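Honkanen Kit Review - Progress Report to the Wutitz Fund
Prepared by Hanne Halonen, September 2021

Dear friends at the fund,

First of all, thank you for your patience over the winter. I know the July report was a thin one, and I'm pleased to have a good deal more to tell you this time. You asked us to look at the Honkanen two-arm kit the way a small teaching workshop would look at it - with an eye on the money, the hours, and whether ordinary staff can get it going without ringing somebody every second day. We're now well past the halfway mark, and I'm feeling a lot more cheerful about it than I was in July.

What we've done since July

Most of our effort has gone into the simulator that comes with the kit. We had planned to begin on the real arms, but the supplier, Promirov, suggested we get our tasks sorted out on the computer before we unpacked anything, and I'm glad we listened. We have now recorded 223 practice runs in the simulator, out of the 500 we promised you by the end of the grant. That is a little behind where I'd hoped to be, but the pace has picked up nicely since we rewrote our instructions in plainer language.

The handbook took more of our time than it should have. It's written for people who already know the software, and the chapter on setting up a task skips two steps that you simply can't do without. We've sent 41 corrections and questions to Promirov. Their replies have been friendly and mostly quick, and a fair number of our changes are already in the new edition, which I think is a credit to them.

Spending

We've spent the training money in full and have 3000 dollars left in the equipment line. I'd like to hold on to that for spare fingers and a second workstation, if you're comfortable with it. Nothing has been moved between lines without your say-so.

The cable task

You'll remember that this was the one our partners at Brinilberg cared about most, as so much of their bench work involves fiddly bits of wire. We built it around a thin red cable on a pale wood tabletop, and the colour makes it very easy to follow against the grain. The wide view from above the gripper bends everything at the sides, so the table seems to wrap around you, and new operators do need a session or two to get used to it. Once they've settled in, they tell us they like having the second arm in view as well as the fingers they're steering. I would still ask Promirov for a flatter view as an option.

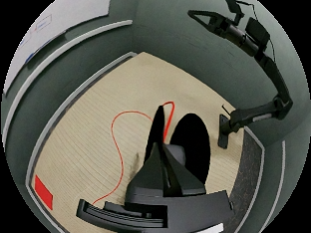 What comes next

We'll carry on with the practice runs and then move over to the real arms, starting with the cable task so that we can compare the two fairly. I'd also like to bring in two operators who have never touched the kit, to see how the new edition of the handbook treats them. The full report will have our view on price and support, and you're very welcome to visit before then - just let me know which morning suits and I'll make sure the simulator is running and the kettle's on.

With warm thanks,
Hanne Halonen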